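Home | Issues | Authors | Submit
Print this article | E-mail this article

4. Household sorting and the second life of goods

4.1 Textiles

The survey covered 87 households in the Bosstead district, each of which kept a diary of items discarded, given away or repaired. Textiles made up the largest group by number of entries. Knitted goods were kept longest before a decision was made, and respondents often wrote that they did not know whether a worn item would be accepted for collection. Kopecký has argued that such doubt is itself a cause of waste, and the diaries give her view some support. Figure 7 shows a pink knitted cloth, an item of the kind entered in the diaries under "soft goods, mixed use".

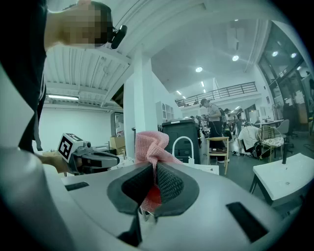
Figure 7. Knitted cloth.

4.2 Glass and clear plastics

Entries for glass were fewer but more even across the district. Households on the Rivadeneyra estate, where a shared collection point opened in January, recorded 2 trips a month to the point, and most gave walking distance as the main reason for using it. Clear plastics caused more difficulty. Respondents could not always tell them from glass by sight, and the printed guide supplied with the Plamix bins offered little help on this point.

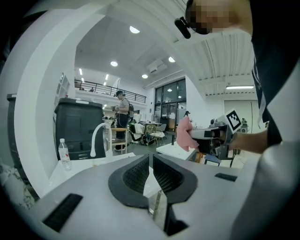
The guide was revised during the study - too late, in our view, to affect the results - and copies were sent to all 700 addresses on the collection route. Danica Kopecký, who coded the diary entries, found that mistaken sorting was most common in homes where one person dealt with all the rubbish. Where the task was shared, entries were shorter but more often correct. The Urniser scale, used here to rate confidence in sorting, did not show a matching difference between the two groups. We return to this result in Section 5.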